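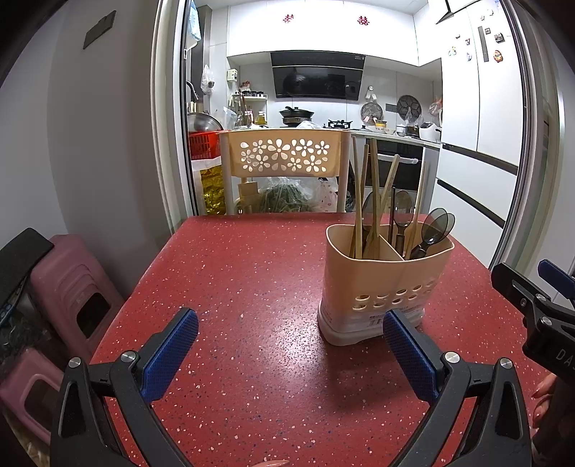 Gendton Water Users' Association
Minutes of the ordinary meeting, 2022-03-11

Present: Helge Moen (chair), Lovisa Wallin, Alvar Eide, Corey Mudgway (minutes)
Apologies: Ulla Hedlund

1. Minutes of the previous meeting
Approved with one correction. Under item 5, "Laltum inlet" should read "Laltum outlet".

2. Meter readings
L. Wallin reported the winter readings. Total draw from the Avram well was 1193 cubic meters for the period. The difference between the main meter and the sum of the house meters is 3 percent, within the limit set in the bylaws. The meter on the upper branch was read by estimate, the lid being frozen shut. It will be read again in April and the bill adjusted.

3. Pressure on the upper branch
Members on the upper branch have reported low pressure in the mornings. A. Eide logged the pressure at the end hydrant and found a drop each day between 6 and 8 a.m. The reducing valve at the junction is set correctly. The remaining candidates are the strainer upstream of the valve and a partly closed gate valve at the road crossing — the drawing shows one there, but it has not been found on the ground.
Action: A. Eide to clean the strainer and log for a further week. H. Moen to locate the gate valve.
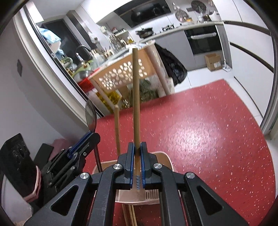 Photo: Corey Mudgway

4. Pump replacement
Two quotes were requested and one received, from Gruria. It covers the pump, riser pipe and cable, with delivery in 8 weeks. The control cabinet is not included. L. Wallin asked whether the present cabinet can carry the starting current of the new motor. The quote does not say.
Decision: Deferred. C. Mudgway to put the question to Gruria in writing and remind the second supplier.

5. Water samples
The spring samples are due in April. Bottles have been ordered. One sample is to be taken at the well head and one at the end of the upper branch, after flushing.
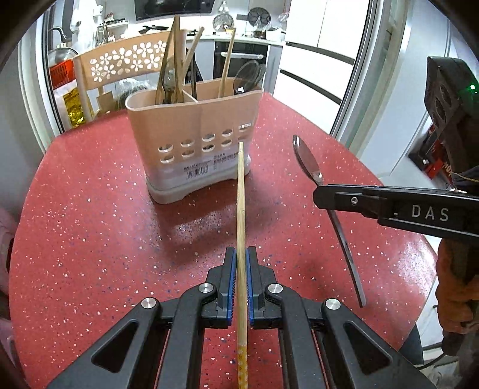 Corey Mudgway

6. Connection fee
A request has been received to connect one new house on the lower branch. The trench would be 30 meters, all on the applicant's land. Capacity is sufficient.
Decision: Approved at the standard fee. The applicant pays for trenching and the shutoff valve. The trench is to be inspected before backfill.

7. Other business
U. Hedlund had sent a note asking that the well house key be signed for when borrowed. Agreed. The list will hang inside the door.

8. Next meeting
In April, after the sample results are in. Notice by mail.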